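Chapter 4

Baskets, Trays, and the Small White Tag: Sorting Kitchen Tools for Use and Storage

When I first began teaching housekeeping and kitchen management, I was sure that the hard part of the course would be the cleaning. I had planned whole afternoons on soaps and brushes! What my students came to me about, week after week, was something else: they had a drawer full of funnels and scoops and basters and lids, every one of them perfectly clean, and they could not find the one they wanted when the pot was on the stove. So this chapter, which in the first edition was a couple of pages tucked in behind "Washing Up," has grown a good deal, and I hope you will be patient with it.

We will be talking about open containers on a table. It sounds like very little, I know. But before you buy a cabinet or put up a shelf, you should be able to take a heap of mixed tools and lay it out so that another person, walking in cold, could see what goes where. In the Elgate kitchen, where I taught for many years, we called this "setting the table for the tools," and we did it at the start of each term with everybody's sleeves rolled up.

4.1 Baskets and trays

A basket and a tray do different work, and beginners tend to mix them up. A basket has sides tall enough to keep things in. You can carry it on your hip, tip it a little, set it on a shelf above your head, and your measuring cups will still be there when you bring it down. If it is perforated it also lets air through, which matters a great deal for anything that goes away straight from the dish rack (and most things do, whatever we promise ourselves about drying them first).

A tray, on the other hand, is a place to stop. It is shallow, and whatever you put on it can be seen all at once and picked up from any side. I like a dark tray for pale tools and a pale tray for dark ones, so that a clear or frosted piece doesn't disappear on you. Handles cut into the ends are worth looking for, particularly if your hands are small or the tray is going to travel between rooms.

The plainest layout, and the one we will use in the exercises, puts the tray in the middle and a basket on either side. The tray takes the tool you are deciding about. The baskets take the tools you have decided on.
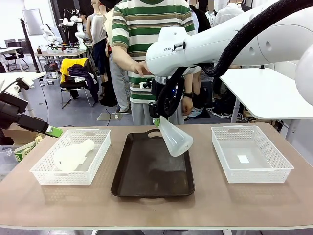

Figure 4.1. The three-container layout: a dark brown tray with a white perforated basket to each side. The right-hand basket holds a small paper tag; a frosted funnel is held over the tray.

Leave a hand's width between the containers if your table allows it. Crowded baskets get bumped, and a bumped basket has a way of trading its contents with its neighbor. Matching baskets are nice to have, too, though I have taught this lesson with shoe boxes and roasting pans and nobody learned any less.

4.2 The tag

A tag can be as simple as a slip of white paper laid in the bottom of the basket. Radomir Ionescu, who taught the evening section at Clallberg, had his students write theirs before a single tool was touched, and I have come around to his way of thinking. If you write the tag afterward you will only describe the pile you happened to make. Use everyday words: "pouring," "measuring," "baking." Once the basket is full the tag will be covered up, so when you are happy with your groups, tie a second one to the rim.

4.3 Awkward shapes

Funnels are the great nuisance of this chapter. They roll in a circle, they won't stack with anything but each other, and the narrow end catches in perforated sides. Set a funnel down on its wide mouth whenever you can, and nest the smaller ones over the larger. Long or bulbous pieces may lie on the diagonal, where a basket gives you the most room.

Before going on to the exercises, gather 34 small tools from your own kitchen, or borrow some, and have a table cleared. You will want most of an hour.

Related chapters
Washing Up and Air Drying
Drawers and Dividers
The Sawatzky Method for Pantry Shelves
Labels That Last

Reader comments

Ankica Stoyanova: I did this with my daughter and we found 4 funnels. I would have sworn we owned one. The tray in the middle helped a lot.

hivikhome: Is there a printable sheet for the tags? The link in my copy goes to the drawers chapter.

Radish49: Still using the shoe boxes from last November. No complaints.

Contact the publisher | Copyright Hivik Home Texts | Back to top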